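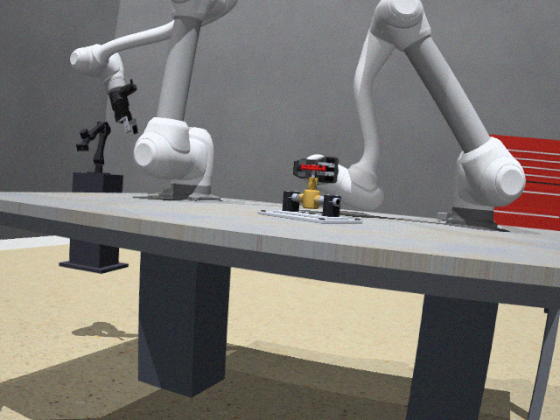
Project Report: The Valve That Wouldn't Stop Turning

Saturnino Nieto
Lab partner: Ainhoa Robles

What we set out to do

Our assignment for the robotics elective was to pick a manipulation task, build it in simulation, get it working, and write up the results. Ainhoa and I picked valve turning. It sounded easy. You grab the stem, you rotate it, you let go, you write ten pages and go home for January break. I'd like to say that's how it went, but this report is mostly about one fault and the two and a half weeks it ate.

I've kept the success numbers in here too (the rubric wants them), but the fault is the part I'd want to read if I were taking this class next year.

The setup

We used the two-arm bench in Tratov, the simulator the department runs on the lab machines. The valve is a yellow one with a bit of gray pipe sticking out either side, and it sits between two black clamp blocks on a white base plate. The right arm has the gripper with the red stripe and does the turning. The left arm was supposed to steady the plate in our original plan, but we dropped that early on, so in everything below it just stays parked up high with its gripper empty.

Control was split in two. Our planner, which we named Badik, decides where the gripper goes and when to close. Under that is a small wrist controller that gets the gripper to the stem, closes, and then rotates until the target angle is reached. I wrote most of Badik and Ainhoa wrote most of the wrist controller. This matters later because we each spent a while being sure the bug was in the other one's half!

A trial went like this: approach from above, close on the stem, turn a quarter turn, open, back off. We logged joint angles, commanded torque and the contact force at the fingers.

The first sign of trouble

Our first batch was 200 trials overnight on a Thursday. I came in the next morning with a coffee expecting a nice tidy spreadsheet, and 63 of the trials had been marked as failed. Okay, fine, first batch, you expect that. Then I opened the torque plots.

On a normal trial the torque goes up as the fingers close, wobbles during the turn, and drops back down at the release. On the bad ones it climbed, and kept climbing, and then just sat flat at the limit until the trial timed out. The arm had reached the end of the valve's travel and was still trying to turn it. The whole time. In a simulator that costs you nothing but a sad looking graph. On a real arm you'd be bending a stem or stripping something in the wrist, and if someone had reached in to see why it was stuck, they'd have had their hand next to a joint that was pushing as hard as it could.

That last thought is why our instructor let us change the topic of the report halfway through, so thank you for that.

Wrong guesses

We had a few of these and I'm putting them in because we were asked to document the process.

First I blamed the grasp. If the fingers slip on the stem, the stem doesn't turn as far as the wrist does, and maybe the controller gets confused. So we cranked up the finger friction and ran a short batch. Same flat line, about as often as before. Slipping wasn't the problem – if anything the better grip made it push harder.

Then Ainhoa thought the valve model itself was off, with the hard stop set at the wrong angle. This was a really good guess and I was rooting for it. She spent an afternoon turning the joint by hand in the viewer and the stop was exactly where it should be. So that was out.

Then we lost most of a week to the idea that Badik was sending the turn command twice. It did look that way in the logs! But the second entry was only the logger writing the same command again when the file got flushed to disk. I had written that logger. We don't need to dwell on it.

What was really going on

The wrist controller measured how far it had turned by looking at the wrist angle and subtracting the angle it had when the fingers closed. Done when the difference hits the target. Simple enough, and it works great if you record the starting angle at the right moment.

We weren't doing that. The "fingers closed" flag came from the contact sensor, and when the gripper came down a tiny bit off center, one finger would touch the stem before the other one. The flag flickered: closed, open, closed. Every time it went to closed, the starting angle got saved again. Sometimes the flicker carried on into the turn itself, so the controller would be most of the way through its quarter turn and then decide it was back at zero. Off it went for another quarter turn, straight into the hard stop.

After that it could never finish. The wrist couldn't move, so the difference never reached the target, so it kept asking for more. The only thing holding it back was the simulator's own torque limit, and we hadn't set that ourselves. It was a default. Finding that out made both of us feel a little sick.

The fix

We made 4 changes, in this order:

1. The starting angle is saved once per trial, after both fingers have been in steady contact, and it's locked until release.

2. The turn has its own torque ceiling, set well under the arm's limit. If it gets there, the turn stops and the gripper opens.

3. There's a stall check. If torque is going up and the angle isn't changing, the trial ends and gets its own label in the log. Before this, a stall and a missed grasp both came out as "failed," so we couldn't tell them apart without opening the plots.

4. Badik now lines the gripper up over the stem again right before closing, which cuts down on the one-finger-first contacts.

I wanted to do only the first one and move on. Ainhoa held out for the torque ceiling and the stall check, and she was right. The first change fixes the bug we found. Those two would have caught it even if we'd never found it, plus whatever else we've got in there.

Results after the fix

We reran the same 200 starting positions. Total failures went from 63 down to 2. Both of those were missed grasps where the fingers closed beside the stem, and in both cases the arm backed off and parked like it should. No trial sat at the torque limit.

We also put the old bug back in on purpose, with the ceiling and the stall check left on, to see if they'd do their job. They did. The turns that ran into the stop were ended and labeled as stalls, and the gripper let go every time.

Things I'd still worry about

All of this is simulation. The contact sensor in Tratov is cleaner than a real one, so I'd expect more flicker on hardware. Our stall check depends on a time window that we tuned by eye, and a stiff old valve that turns slowly might set it off for no good reason. We tried a stiffer joint setting once and got a couple of false stalls, but we ran out of time to look into it properly.

Opening the gripper on a fault is also only okay because our valve is clamped down. If the arm were holding something up in the air, letting go could be the worst thing to do. Anybody reusing our code for a lifting task needs to change that part first, please.

If you're picking up this project

The code is in the class folder under Brinosard, and the scene file is the one called Bravo. Start with the torque plots before you look at the pass/fail column. Check your limits and write down who set them. And if the logs show a command going out twice, look at the logger before you spend a week on the planner.

Ainhoa is still working on the two-arm version, with the left gripper holding the plate steady, and she has the newest copy of the wrist controller if you need it.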